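Drotico Brings Molded Storage Bins to Seddale Range

By Drotico Press Office
June
3 min read
40 shares | 3 comments

FARNORBERG – Household goods maker Drotico today announced a new line of white molded plastic storage for kitchens, laundry rooms and entryways. The line is called Kvam and joins the company's Seddale home range. It goes on sale in June through Drotico's own store in Farnorberg and through independent home goods retailers.

Kvam comes in three sizes. The small bin is meant for drawers and countertops, the medium for open shelves, and the large for the floor of a closet or pantry. All of them are sold in white only. Drotico plans to look at other colors next year if stores ask for them.

The company began work on the line after a survey of its mailing list customers. Drotico received 3,518 replies. The most common complaint was that bins with square inside corners collect crumbs and dust and are hard to wipe out. The second was that dividers get lost or crack when they are pulled out for cleaning.

"People wrote in about the same corner of the same bin," said Ismail Shehata, head of product at Drotico. "They were going after it with a toothbrush or a cotton swab. We wanted something you could clean with an ordinary dishcloth."

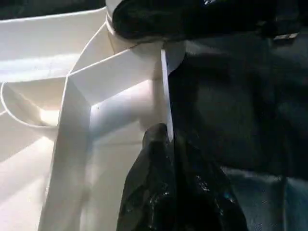
Shehata said the design team spent most of its time on the inside of the bins. Early samples were too shallow for spray bottles and tall jars, and one version would not sit flat once it was full. The final shape went to 40 households in and near Farnorberg, who used the bins for a season and sent back notes. Several asked for a lower front edge on the medium size, and that change was made before production started.

The bins can be washed by hand with warm water and dish soap. Drotico does not recommend scouring pads, which can dull the surface, and advises against putting the large size in a dishwasher. Labels with removable adhesive can be used on the outside.

Kvam bins are sold singly. A starter set with one bin of each size will also be offered. Customers who own older Seddale bins should note that the Kvam sizes are different and the two do not stack together. Lids for the older bins will stay on sale, and replacement parts can still be ordered through the Farnorberg store.

Retailers who want samples or shelf displays can contact the Drotico trade desk. Orders placed before the end of June will ship with the first production run.

About Drotico
Drotico makes storage and cleaning goods for the home. The company is based in Farnorberg and sells its products under the Seddale name.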